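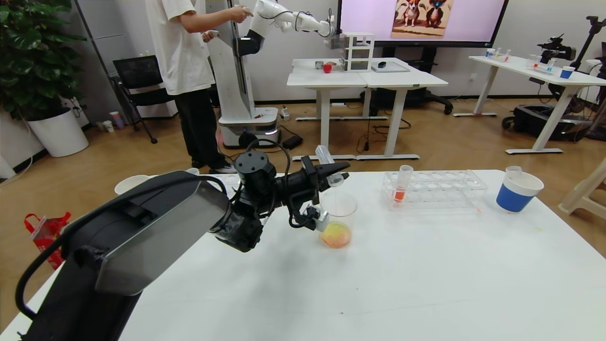 3.2 Gripper maintenance and pad alignment

The liquid-handling cell at Vestasside uses a single black arm fixed beside a white table, fitted with a two-finger parallel gripper. Each finger is a slotted plate, so that the pad can be shifted along its length without removing the finger from the base. The pads are supplied by Gadthorpe and have a gridded face. Dried residue collects in the grooves of the grid and lowers grip on smooth-walled vessels well before any wear is visible.

Pads were brushed out with deionised water every 30 cycles and replaced after 500. Following each replacement the fingers were closed on a steel gauge block and the gap at the tips was measured. A difference of more than 0.2 mm between upper and lower edges was corrected by loosening the finger bolts, reseating the plate and tightening again in two passes. The Rultari controller stores the closed position as an offset, which must be cleared before the new value is written – an old offset left in memory gave a closing force high enough to deform a thin cup.

Wrist camera focus was checked at the same time, using the rim of a cup held upright as the target.

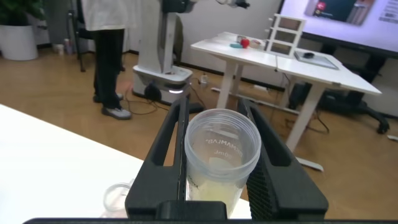
Figure 4. Wrist camera view of a ribbed plastic cup held between the gripper fingers. The gridded pad is visible on the inner face of the right finger.

Grip force was set separately for cups and tubes. For cups it was raised in eight steps until a part-filled vessel could be tilted without slip, then held at that value. Tubes needed a lower setting and a slower close. The cable loop over the shoulder was inspected every 12 hours of running time for chafing. Settings for both vessel types follow the Luangrath procedure, with the changes listed in Table 2.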